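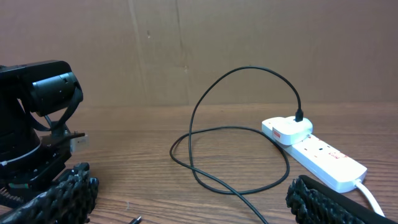
Long thin leads on the shared bench: coil, bag or fix down?

Plultton Forums > Benches and Storage > Cable handling

Started by fpeixoto, 2024-02-08

fpeixoto wrote:
I am rewriting the bench notes for the shared table and want opinions before they are printed. The table is a wood-grain top with cardboard standing behind it. The leads are the problem. The thin black ones get left lying across the middle, get picked up by whoever needs one next, and are put back in a different state each time.

Current draft rule: any lead not plugged in at both ends goes back in the box, coiled, with one hook-and-loop strap. Coil diameter is the width of a hand. No knots, no wrapping around the plug.

Points I would like settled:
1. Over-under coil or plain coil for leads under two meters.
2. Strap or paper sleeve.
3. Whether the power strip stays where it is or goes on the back edge.
4. Labels on the lead, on the box, or on both.

Filipa Peixoto

rackmount_ole wrote:
Plain coil is fine for anything that thin. Over-under matters for long audio and extension cable, where a one-way coil puts a twist into every turn and you get loops when you pull it out. On a short charging lead the twist is small enough to shake out by holding one end up and letting the other end hang.

Strap, not sleeve. Sleeves tear and end up under the table.

tinned_end wrote:
Disagree on the coil. A thin lead takes a set faster than a thick one. The jacket is thin, there is less filler, and if you coil it the same way every time for a year it will never lie flat again. Over-under takes four seconds longer. Put it in the notes and people learn it once.

rackmount_ole wrote:
People do not learn it once. At my last place we had it on a laminated card at every station and the leads still came back as figure eights with the plug threaded through the middle. A rule that half the users get wrong is worse than a simple one they follow. Wide, plain coil, strap on the side opposite the plugs.

fpeixoto wrote:
I timed both. The difference is small with practice. My concern is closer to what Ole describes, the plug pushed through the coil. That is where I see the strain, at the first bend behind the molding. I am leaning toward plain coil for everything under two meters and over-under for the rest.

On phones. The table is also where people leave a phone lying while they do something else, and then the phone wants a lead, and the lead gets pulled across the wood from wherever it happened to be.

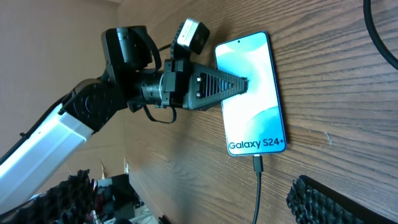
So the second half of the draft says that a phone goes down flat, away from the table edge, with no lead passing under it. A lead under a phone makes it rock, and grit between the glass back and the tabletop will scratch whichever is softer. I would also like one charging position, marked with tape, so that the charging lead has a fixed length and a fixed route.

heatshrink_hal wrote:
A taped position works if the lead is captive at the table end. Otherwise the lead moves to wherever the phone is. Put an adhesive clip 500 mm from the socket, press the lead into it, and leave only enough free length to reach the tape.

Check what the clip does to the finish before you buy a bag of them. On a real oiled top the adhesive lifts the oil. On a printed grain finish it usually holds, but it can take the print off when it comes away. Try one underneath first.

tinned_end wrote:
I would skip the clip and use a weighted holder. Adhesive clips fail in July when the room gets warm, and they fail with the cable in them, so the whole thing slides off the back.

heatshrink_hal wrote:
Mine have been through more than one summer. Clean the surface with alcohol, press for a full minute, leave it overnight before loading it. Most failures are people skipping the overnight part.

mod_wattimena wrote:
Tidied the quoting and moved this out of General. Filipa, the box discussion from the other thread is merged in below so it is all in one place.
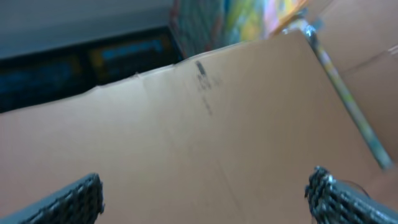 Stultton Bench Club – Storage and Labeling Group

fpeixoto wrote (merged):
The box needs a label that can be read. Marker straight on corrugated board is poor. The ink bleeds along the paper fibers, the flutes underneath make the pen skip, and once a hand has rubbed across it a few times there is only gray left. The flap is the worst place for it, as that is the part everyone handles, and the top edge of a flap gets bent and dented long before the rest of the box wears out.

Proposal: printed paper label on the short side, clear tape over the whole label with a margin of a finger width, nothing written on the flaps at all.

boxfold wrote:
Agree about the flaps. Two additions. Score lines crack after enough opening and closing, so either fold the flaps down outside the box and leave them there, or cut them off and tape the rim. And put the label on two adjacent sides. A box on a shelf is always turned the wrong way.

rackmount_ole wrote:
Why cardboard at all? A shallow plastic tray lets you see what is in it and the label question goes away.

boxfold wrote:
A tray with 14 black leads in it is a tray of black leads. You still need labels, just on the leads instead of the box. Cardboard also takes dividers for free. I cut mine from scrap, slots half the depth, flutes running vertically so they stand up.

rackmount_ole wrote:
Fair on the dividers. I still would not use it near anything that gets damp.

fpeixoto wrote:
It stays dry where it is. I will write it up as cardboard with dividers, label on two sides, flag label on each lead 4 cm from the plug. Arkosmont sheet stock takes the printer well enough at that size, and I have some left over from the drawer labels.

That leaves question 3, the power strip. It is white, with a small red switch, and it sits on the wood at an angle. The black lead plugged in near the switch has slack in it and makes loops over and around the strip before it goes anywhere.
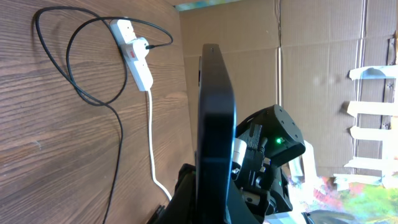
My objection to the loops is practical. A loop lying over the strip gets in the way of the switch, and when you lift the lead to reach a socket you pull on the plug. The white supply cord does not bother me, it runs fairly straight. The black one should have its slack taken up somewhere other than on top of the strip.

tinned_end wrote:
Turn the strip parallel to the back edge, sockets toward the user, supply cord leaving on the side nearest the wall outlet. Take up the slack in one bundle a hand's width from the plug, strapped loosely. Do not strap it to the strip itself.

heatshrink_hal wrote:
Why not to the strip? It keeps the bundle from wandering.

tinned_end wrote:
Because then moving either one moves both, and because a tight bundle of a loaded cable against a strip is not somewhere I want extra heat. For a phone charger it makes no difference. For a heat gun it does, and the notes will be read by someone with a heat gun.

heatshrink_hal wrote:
A heat gun should go straight to the wall anyway. Put that in the notes too.

rackmount_ole wrote:
I would leave the strip angled. With bulky adapters an angled strip can give you more clearance to the rear than one pushed against the back. Depends what gets plugged in.

fpeixoto wrote:
Mostly small plugs, so clearance is not the limit. Revised text follows, please check the wording.

Leads under two meters: plain coil, width of a hand, one strap opposite the plugs.
Longer leads: over-under, two straps.
Plug never passes through the coil.
Phones: flat, clear of the edge, no lead underneath. Charge at the taped position only.
Box: label on two sides, flaps folded down outside, no marker on the board.
Power strip: parallel to the back edge, switch kept clear, slack bundled loosely and away from the strip.
Heat guns and heaters: wall outlet only.

boxfold wrote:
"Flaps folded down outside" needs "and taped", or they spring back up.

tinned_end wrote:
Still think over-under for everything, but I can live with it. Add that a lead with a damaged jacket goes in the bin and does not get taped.

fpeixoto wrote:
Both added. Strip position goes in as a trial until someone finds a plug that does not fit.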